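Notebook, September, entry 4
Basket corner, continued

Kettle on at 7:40, bench clear by 8. Tayla Pomare has the varnish cupboard open again so everything I write this morning may be coloured by fumes.

Picked up where I left off with the storage baskets for the Prikwood fit-out. The brief from Mota is still one line long: "something natural for the shelves, not too cottage." I have now spent two weeks finding out how much cottage is too much. Seagrass, apparently, is fine. Anything with a gingham liner is not. Brown wicker with a darker rim sits on the border and has been sent back to me twice with a question mark on the tag.

Shelf openings first. The drawing says 700 across the bay and the bay says otherwise, by 4 mm at the front and nothing at the back. Kwaku Quansah reckons the tape is bent. I reckon the bay is bent. We measured it with his tape, my tape and the steel rule, and got a different winner each time. Have written 696 on the masking tape stuck to the upright and will defend it.

Loaded the small wicker one with offcuts to see what a full basket does to the sides. They bow out in the middle, as you would expect of anything filled by me. Bowed sides rub the divider on the way in, and the rub has already left a tan scuff on the white paint. Options: fewer things in the basket, a wider bay, or brown paint. Kwaku likes the brown paint.

Rims. I keep coming back to these. When people pull a basket off a shelf they go for the rim, whatever handles you have kindly provided, so the rim is what fails. On the Midach samples it was a single wrapped cane and it unwound at one corner inside a day of Tayla using it for sandpaper. The thick smooth kind is much nicer on the fingers and doesn't collect sawdust in the wrapping.

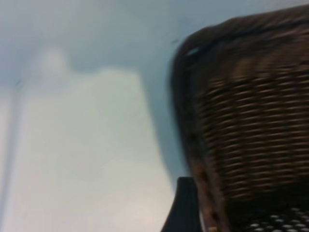 Wicker basket on the lean, rim uppermost. Dark band along the top, lighter weave below.

Spent the rest of the morning on the sides. Horizontal strands hide dirt well and hide broken strands even better, so run a thumb along every row before anything gets a tag. I found one sharp end by this method and am now typing with a bandaid on. The seagrass ones bend instead of snapping, but they smell like a wet paddock as soon as the weather turns, and Mota's people have already used the word "fresh" in two emails.

Liners: no. Tayla made one up in calico to be fair to the idea. It looked like a bread basket at a golf club. Into the rag bin.

Labels are the other fight. Tie-on tags swing about and end up facing the wall. Clips chew the weave. Tratora do a little timber plate that screws through to a backing strip, very handsome, and the quote came to 2,451 dollars for the 40 we need, so I have been looking at tie-on tags with fresh affection. Kwaku suggests tying them at both ends. Tried it with waxed string, holds flat, costs nothing. I have told him it was a group decision.

After lunch, cleaned out the scrap shelf, which was meant to take ten minutes. Found my good bradawl, someone's lunch fork, and the missing Midach invoice folded up as a shim under the drill press. Paid the invoice. Drill press now wobbles.

To do:
Paint touch-up on the divider, white, grudgingly.
Ask Mota for a yes or a no on the brown wicker, in those words.
Waxed string, another roll. Tayla is using this one on her tomatoes.
New shim for the drill press.
Measure the bay again when Kwaku is out.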